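Overwintering tender perennials in the house

Posted May 1, 2024 in Tips

Every September I promise myself that I will let the geraniums die like a normal person, and every September I end up carrying pots through the kitchen door with a flashlight in my teeth. After enough years of this I have some habits worth writing down. I'm posting them in spring, when they are no use to anyone, so that you have time to lose the link.

Start before the first cold night. A plant that comes in while the windows are still open half the day sulks a lot less than one rescued at midnight. Check under the leaves and in the crook of every stem. If you find one whitefly, you have whitefly.

Cut back harder than feels polite. Geraniums and fuchsias can lose half their height. Salvias can lose more. Lantana will drop its leaves whatever you do, so you may as well get the broom work over in one afternoon.
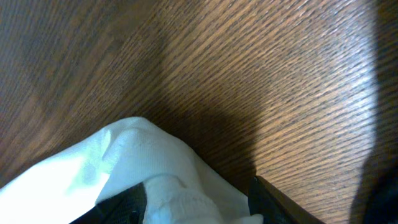 Saucers leak. The terra-cotta ones sweat right through, and the ring they leave behind will outlive the plant. I use the glazed Sowa saucers with a cork pad underneath, and I still lift them once a week to feel for damp. Cheap plastic ones are fine too, if ugly, and once the leaves fill out you can't see them anyway.

Water less than you think. Then less than that. In a cool room, at 50 to 55 degrees, a dormant fuchsia wants a small drink every three weeks or so. Push a finger in to the second knuckle, and if you feel anything cooler than dust, walk away. I killed more plants with kindness in my first winter in Sestbridge than frost has managed in all the years after it.

Light is where people overspend. I bought a Prilau lamp rated at 900 lumens and it kept six pots going on a shelf with no window. The next size up gives 2,633, a number somebody must have been very proud of, and it lit the hallway like a dental office. For plants that are mostly asleep, 800 to 1,000 is plenty on one short shelf. Put it on a timer and hang it a foot above the tallest stem.

Dahlias and cannas don't need any light. Dig, shake, let them dry for a few days, and pack them in barely damp peat in a cardboard box. Write the variety on the box. "Red one" is not a variety - I have four boxes that say it. 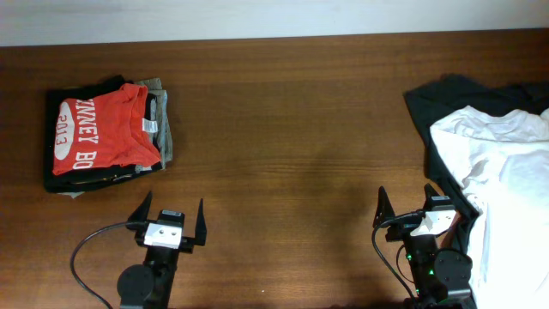 Marisela wrote in to say that peat is a mistake for cannas and she gets far less rot with plain wood shavings, changed once at midwinter. She also stores hers upside down so any water left in the stems drains out. I tried the upside-down part and will admit, with poor grace, that it works.

Come spring, don't rush them out. A week on the porch, a week in shade, then full sun. Feed at half strength once you see new leaves. I use the Jikine granules and the smell fades by the second day, or I stop noticing it.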